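Simulated gripper trials: what the numbers did and didn't tell us
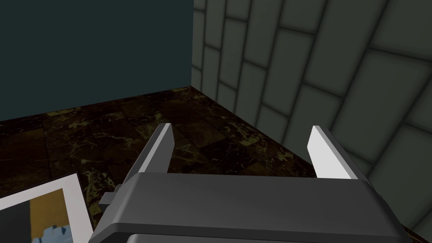 Wrist view in the simulator, fingers open, facing the corner where the dark wall meets the tiled one.

Readers of the last issue will remember that we promised a straight comparison between the Drultus two-finger gripper and the Abugri before the Sevodthorpe workshop spends any money. The simulated half is done. I was asked to write it up and I'll try to be fair, though I went in doubtful and I'm still mostly there.

The setup first. Both grippers were modeled in Sondwood, our in-house simulator, on the same arm with the same controller settings. Each one got 64 attempts at picking a small block off the floor of a randomly dressed room. Sondwood changes the walls, floor and clutter between runs, so you get marble one minute and plain gray the next. The idea is that a vision system trained on enough ugly rooms stops caring about the room. I have heard this idea many times.

The Drultus dropped or missed the block in 7 runs. The Abugri failed in 22. If you stop reading there, you'd order the Drultus tomorrow, and a couple of people in the meeting were ready to.

My trouble is with the 22. I went back through the logs and more than half of those failures happened before either finger touched anything. The camera estimate put the block in the wrong place and the arm went where it was told. The two models carry the camera at different heights above the housing, and the Abugri's fingers hide more of the floor on the way down. So we compared two camera mounts and wrote the result under the name of two grippers.

Then there's contact. Sondwood uses a single friction value for every finger surface, whatever the real pads are made of. It also treats the fingers as perfectly stiff. The Abugri people make a lot of noise about their flexible tips, and we tested it with the flex switched off. The Drultus has rigid plates anyway, so it lost nothing. I don't know that the tips are any good. I do know we haven't tested them.

Corners were the one place where I'd trust what we saw. With two walls close by, both grippers had to come in with the fingers spread wide, and the wider housing on the Drultus kept running into the wall before the fingers could reach the block. We moved those runs to a separate sheet. Anyone who picks parts out of bins should look at it, as a bin is four corners and a bottom.

Next step is to match the camera position on both models and run the full set again in March. After that, both loan units go on the real arm for 2 weeks with the parts we use every day, oily ones included. Please hold purchase requests until then. The log files and the corner sheet are in the shared folder, and if you find a mistake in my count of the early failures, send it to the workshop list.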